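Rikedton Community Kitchen Reopens After Long Closure, With Lunch on the House

September 28, 2021

The community kitchen on the ground floor of the old Lokance building opened its doors again this week, and if you happened to be walking down the hill toward the river at lunchtime you probably smelled the onions before you saw the line. People had started gathering well before eleven, some with folding chairs and one family with a dog in a stroller, and by the time the first bowls of soup came out the sidewalk was full all the way to the bus shelter.

For anyone who has moved to Rikedton in the last couple of years, a little background may help. The kitchen began as a Saturday soup table run by neighbors out of a church basement, and it moved into the Lokance building in 2000, when the shoe wholesaler that had been there packed up and left the ground floor to the town at a very friendly rent. It grew from there into the sort of place where you could take a bread class in the morning, drop off a bag of squash from your garden at noon, and come back for supper with the kids. Plenty of people in town learned to make a pie crust there. A fair number learned to like beets there too, which is saying something.

Then the pipes went. A cold snap in January split a line above the pantry, and the water ran most of a weekend before anyone came in. The floor had to come up, and so did a good part of the wiring, and what was supposed to be a six-week repair stretched through the spring and then through the summer while everybody waited on parts, inspections, and a plumber who was wanted by half the county.
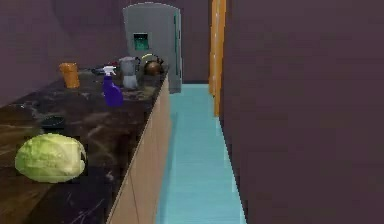

The meal program never quite stopped during those months. Cooks worked out of the school cafeteria when classes were out and out of the fire hall when they weren't, and suppers were handed out in paper bags from a table in the Kyei Street parking lot. It was a good deal of hauling, and the regulars will tell you that the food held up fine but the company suffered. A bag supper eaten in your car doesn't come with anybody to talk to about your knee or your tomatoes.

So the mood at the reopening was a happy one. Lunch was free to all, as it will be through the end of the week, and the kitchen served 139 people on the first day. That is the most for a single lunch in its history, beating a mark set during an ice storm when much of the town had no power. The menu was simple: white bean soup, cornbread, a big green salad, and apple crisp for as long as the apple crisp lasted. (It did not last very long. More has been promised.)

The repairs were paid for mostly by the building's insurance, with the rest made up by a string of small fundraisers that anyone who reads the bulletin board at the library will remember well. There was the plant sale, the pancake supper, the secondhand book table that seemed to go on all summer, and a concert on the green that got rained on and went ahead anyway. Iturer, the family grocery on the corner of Kyei Street, let shoppers add a little something to their bill at the register and kept it up from the spring right into September. The grocery will also go on sending over its extra produce every weekday morning, an arrangement that goes back so far that neither side seems sure how it got started.

With the kitchen running again, the regular schedule comes back in stages. Hot lunch is served on weekdays from eleven-thirty to one. Supper returns next month, three nights a week to begin with and five once there are enough hands to manage it. Meals after this week are pay-what-you-can, with a box by the door and no one watching it, just as before. Delivery to people who have trouble getting out will continue, and if you know of a neighbor who could use it, a call to the kitchen during lunch hours is all it takes.

Classes will take a bit longer to come back. The first will be a beginner's bread session, followed by soups and stews as the weather turns, and then the popular evening on what to do with a freezer full of zucchini. Groups are going to be kept small for the time being, and masks are asked for indoors except when you're eating, so it would be wise to put your name down early. The sign-up sheet is on the wall by the coat hooks. For those who'd sooner not come in, there is another copy at the library's front desk.

The community garden behind the building made it through all of this in better shape than anyone had a right to hope, even with a dumpster parked next to the bean rows for most of June. Gardeners are asked to bring in their last harvest before the first hard frost, and anything they don't want can be left in the crates at the back door. Green tomatoes are welcome. Pumpkins are welcome as well, though please, not the very large ones, as somebody has to get them up the steps.

Help is needed most in the early mornings, when there are vegetables to wash and chop, and again after lunch for dishes. No experience is called for and the coffee is free. Teenagers who need service hours for school can put them in here, and quite a few already have their names on the list for the fall. Drivers for the delivery route are also wanted, especially on the north side of town, where the houses are far apart and the soup has a way of getting cold before the last stop.

The kitchen is also looking to replace a few things that were ruined by the water, chiefly large stockpots, sheet pans, and cloth aprons in any size or color. Items in good condition can be dropped off any weekday before three. Canned goods are always useful, and so are clean glass jars with lids that fit.

Lunch tomorrow is split pea soup, with a meatless version beside it, and the doors open at eleven-thirty.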